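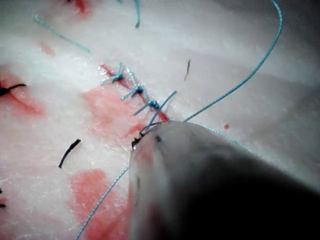 Learning to Tie Off: A Suturing Policy Trained on Its Own Mistakes

Surgical knot tying has a long record as a benchmark for robot learning, and most of that record consists of short demonstrations. A policy is trained to pass a needle, or to throw one loop, and is scored on whether the segment was completed. Closing an incision with a row of separate knots is harder to evaluate and much harder to finish. Each knot depends on the state left by the last one: where the tails ended up, how much thread is left, how far the edges have been pulled together.

A group led by Rakiya Ogundipe at the Vistura laboratory has spent the past two years on that longer problem. Its method, called Waler, was described in a technical report released in January. The main result is modest in scope and fairly clear. On a synthetic tissue pad, with no human input after the start command, the system places and ties a planned row of interrupted sutures more often than an otherwise identical policy trained on clean demonstrations alone.

The difference lies in the training data. Waler uses 900 demonstrations recorded by trained operators through a teleoperation console, then adds 629 shorter recordings that the group calls corrections. A correction begins at the point where an earlier version of the policy went wrong. The operator takes control, brings the needle and thread back to a usable state, and hands control back. Only the recovery is kept. The failed motion before it is discarded from the imitation data but retained for a second network, which learns to estimate how close the current state is to a failure.

"The early policies were good at starting knots," says Kári Eskildsen, who wrote most of the control software. "They were poor at noticing that a loop had opened up, and they would go on to pull the tail through a loop that was no longer there."

The second network, referred to in the report as the monitor, runs on the same wrist camera images as the main policy. It has no separate model of the thread. An earlier design tracked the suture explicitly, fitting a curve to the visible strand in each image and passing the curve to the planner. It worked on bare pads and degraded quickly once the thread crossed itself or ran under the instrument. The group dropped it after several months. Ogundipe describes the current approach as less interpretable and considerably more useful.

Thread management accounts for most of the remaining difficulty. In an interrupted suture the working strand has to be drawn through, wrapped, tensioned and trimmed, and then the whole sequence starts again a short distance along the incision. During this time the free length can drape over the pad, catch on the instrument, or lie across a finished knot. The wrist camera sees only a small area and the instrument itself blocks part of it. When the needle is near the tissue, the strand behind it may be visible for only part of its length.

Waler handles this with short action sequences that are replanned often. The policy predicts a sequence of motions, executes the first part, and predicts again from a new image. When the monitor's estimate rises above a threshold, the executed portion is shortened and the instrument slows. If the estimate stays high, the policy is conditioned on a recovery flag, and it draws on behavior learned from the corrections. According to Nouhaila Fahmy, who designed the monitor, the most common recovery is also the simplest: release tension, back the needle away from the surface, and approach again from a slightly different angle.

The test protocol was kept narrow. Each trial used a pad with a straight, pre-cut incision and a plan for four knots. Pads were reused between trials and stained with red dye to make the visual conditions less uniform, and old thread ends were left in place for the same reason. A trial counted as a success only if every planned knot held under a fixed load applied by a separate fixture. There was no partial credit. Across 18 trials per condition, the baseline policy most often failed between the second and third knot, usually through loss of tension in the first throw. Waler failed less often and later, and its failures were more varied.

The group also reports an ablation that may interest others working on contact-rich tasks. Removing the monitor but keeping the corrections preserved most of the gain. Keeping the monitor but removing the corrections preserved very little. Fahmy reads this as evidence that the value of the system is mainly in the data, and that detecting a bad state is of limited use to a policy that has never seen one resolved.

Fulgencio Collado, a surgeon who advised on the protocol, is cautious about what the results mean outside the lab. Synthetic pads do not bleed, swell or tear the way tissue does, and the incision geometry was fixed. Knot security was measured once, shortly after tying. "Spacing and bite depth are reasonable," he says. "I would want to see curved wounds, and edges that don't match, before I said anything more than that."

Speed is the other limitation. The system takes nearly three times as long per knot as the operators who supplied the demonstrations, and most of the added time is spent in replanning while the instrument is stationary. Eskildsen expects some of this to come down with a smaller image encoder. A trial version, trained with the Lahtinen simulation toolkit and then tuned on real recordings, runs faster but mishandles slack thread more often – a trade the group has not yet settled.

Ásdís Hedegaard, who manages data collection, is now preparing a larger set of corrections with a wider range of starting errors. In the current set, most were collected near the end of a throw, where failures were easiest for operators to spot. Needle slips at entry are underrepresented, and the policy's handling of them is correspondingly weak. The new recordings will be made on a second pad type, Drisero, which is softer and deforms more under the needle. The group plans to repeat the same four-knot protocol on it without changing the network, then to vary incision shape as a separate step.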